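Fitted sheet

A fitted sheet is a bed sheet with shaped corners and an elastic edge, made to wrap over the top and sides of a mattress and grip its underside. It serves as the lowest layer of changeable bedding and is normally placed over a mattress protector or directly on the mattress. A flat sheet, blanket or duvet is laid over it.

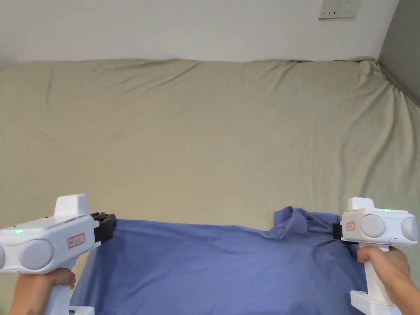
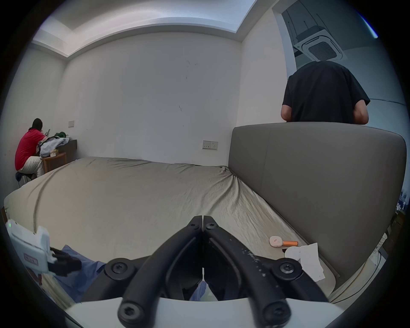
Khaki-toned sheets on a large bed, with creases in the fabric.

Terminology

In the United States the terms "fitted sheet" and "bottom sheet" are used for the same article, although a bottom sheet may also be a flat sheet tucked under the mattress on all sides. The term "contour sheet" appears in older retail catalogs and is still used by some institutional suppliers. The depth of the side panel is called the pocket or drop. The section that lies on the sleeping surface is called the deck.

Construction

Most fitted sheets are cut from a single rectangular piece of cloth. A square notch is removed from each of the 4 corners, and the two cut edges of each notch are joined by a seam to form a pocket. The length of the seam sets the pocket depth. The seam is usually overlocked, and on heavier grades it is reinforced with a second row of stitching, as the corners carry most of the load when the sheet is pulled into place.

Elastic is applied to the hem in one of two ways. In corner elastic construction, short lengths are sewn at the corners only, leaving the hem plain along the sides. In full perimeter construction, the elastic runs through or along the whole hem. The second method uses more material and holds better on thick mattresses. Elastic is stretched as it is sewn, so that the hem gathers when released.

Knitted fitted sheets differ in that the cloth itself stretches. The pocket can then be shallower, and one size may cover a wider range of mattress depths.

Fabrics

Cotton is the most common fiber, used alone or blended with polyester. Percale is a plain weave with a matte surface. Sateen is a satin-type weave in which longer floats of yarn give a smoother face and a slight sheen, with lower resistance to snagging. Jersey is a single knit. Flannel is a woven cloth brushed on one or both faces to raise a nap. Linen is woven from flax and creases readily.

Polyester blends crease less than pure cotton and dry faster, but absorb less moisture. They are common in institutional laundry, where drying time is a significant part of operating cost.

Sizing

Sheet sizes follow mattress sizes, but pocket depth is not uniform between makers. Labels such as "deep pocket" and "extra deep" have no fixed meaning, and buyers are generally advised to measure the mattress together with any topper. A sheet with too shallow a pocket tends to slip off at the corners. One with too deep a pocket leaves loose fabric on the deck, which gathers into ridges as the sleeper moves.

Shrinkage must be allowed for in cutting. Woven cotton commonly shrinks more along the warp than across it, and the cut piece is therefore made larger than the finished size in both directions by different amounts. Preshrunk cloth requires a smaller allowance.

Wear and failure

A survey of discarded bedding by Dymphna Corrigan and Pejman Soltani, published in March 2021, examined 3,829 fitted sheets collected from the Pleltley linen service. The authors sorted the sheets by main cause of withdrawal and identified 3 principal groups: loss of elastic recovery, thinning of the deck, and failure of the corner seam. Staining was recorded separately. Sheets with full perimeter elastic were less often withdrawn for seam failure, a result the authors linked to the more even spread of tension around the hem.

Heat is a major factor in the aging of elastic. Repeated tumble drying at high settings hardens rubber-based elastic and reduces its recovery. Chlorine bleach has a similar effect on spandex.

Folding and storage

The gathered hem prevents a fitted sheet from being folded in the same manner as a flat sheet. The usual method is to tuck the corners one inside another until all are nested, lay the sheet on a flat surface, turn the elastic edges inward to form a rectangle, and fold the rectangle in thirds. Commercial laundries often fold by machine after the sheet has been spread by its corners.

See also

Bed skirt
Duvet cover
Flat sheet
Mattress protector
Pillowcase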